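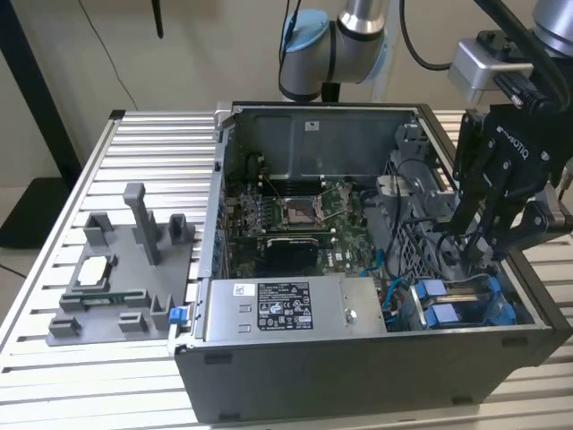
Pivetti Thermal Paste, 4-gram syringe

We have been selling this paste over the counter for years, and it still goes out the door faster than almost anything else on the shelf. If you have an older desktop that roars like a hair dryer every time you open a spreadsheet, a fresh layer under the cooler is a lovely cheap thing to try before you start pricing a new machine (and we say that as people who would happily sell you one!).

The syringe holds enough for nearly 16 ordinary processors. It is a soft gray paste, easy to spread, and it doesn't conduct electricity, so a small smear in the wrong spot is a nuisance and no worse. 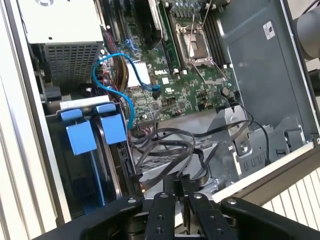
Clean the old paste off first with the wipes in the box, then put a dab the size of a small pea in the middle of the chip and let the cooler press it flat. Tighten the screws a little at a time, going corner to corner.

In the box: one syringe with cap, one plastic spreader, 3 cleaning wipes, and a folded instruction sheet that Melahat Bozkurt rewrote for us in plain English last January.

Store it capped, at room temperature, out of the sun. Repair shops and schools can order the carton of 50, and Velimir Stan at the Caltance counter will gladly set up an account for you. Unopened syringes can come back to us for a refund, just bring the receipt.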